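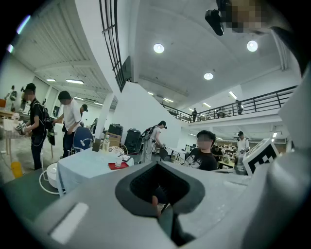 Section 5. Recording a Remote Interview Episode

This section explains how to record a conversation between a host and a remote guest using the Prondholm podcast recorder and the Jinedow call service. It assumes that the recorder has been registered and that both microphones have been tested as described in Section 4.

5.1 Before the guest joins

1. Switch on the recorder and wait until the status light is steady.
2. Connect the host microphone to Input 1. Leave Input 2 free unless a second host will be in the studio.
3. Open the Session menu and select New Interview.
4. Enter the episode title and the guest's name exactly as they should appear in the published listing. The title field accepts 89 characters, including spaces.
5. Set Track Mode to Separate. Each voice is then stored in its own file.
6. Select Send Invitation. The guest receives a link that remains valid until the session is closed.

Note: Titles may be edited after recording, but the file names will continue to show the original title.

Caution: Do not change the Track Mode once recording has started. The recorder will close the current file and open a new one, and the two parts must be joined by hand.

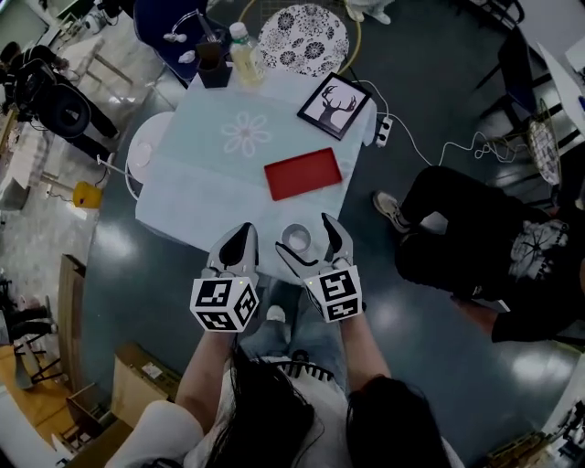

5.2 Setting levels

1. Ask the guest to put on headphones and close any other program that plays sound.
2. Invite the guest to speak at a normal volume for 10 seconds. A question about a recent match or broadcast usually produces a more natural level than counting aloud.
3. Adjust the Guest dial until the loudest words reach the upper green bar without entering the red.
4. Repeat the procedure for the host, using the Host dial.
5. Select Lock Levels.

Guests with broadcast experience may speak more loudly once the interview is under way. Where this is expected, lower the Guest dial by 2 steps before locking.

If an echo is heard, the guest is most likely using loudspeakers. Pause the test, ask the guest to change to headphones, and begin again at step 1.

5.3 Recording

1. Obtain the guest's spoken consent to be recorded. The consent should be included at the start of the file.
2. Press Record once. The timer begins to run on the main display.
3. Leave five seconds of silence before the opening greeting.
4. Press Mark whenever a passage will need attention in editing, such as a false start or a name that must be checked.
5. At the end of the conversation, leave a further five seconds of silence and press Stop.

Caution: Keep the guest connected until the message Upload Complete appears. If the guest leaves early, only the call-quality copy of that voice will be available.

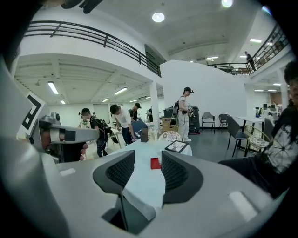
Efua Sowah

5.4 Saving and handing over the episode

1. Open the Library and select the session. Confirm that one file is listed for each speaker.
2. Play the first minute and the last minute of every file.
3. Select Export, then choose Full Quality.
4. Add the host's notes, including the correct spelling of all clubs, stations and persons mentioned.
5. Send the package to the editor's folder. Episodes intended for the following week should arrive by noon on Friday.

Sessions remain in the Library until they are deleted by an account owner. For a second episode with the same guest, select Continue Series in place of New Interview; the guest's details and locked levels will be carried over. Levels should still be tested as described in 5.2.

For the removal of background noise, see Section 6.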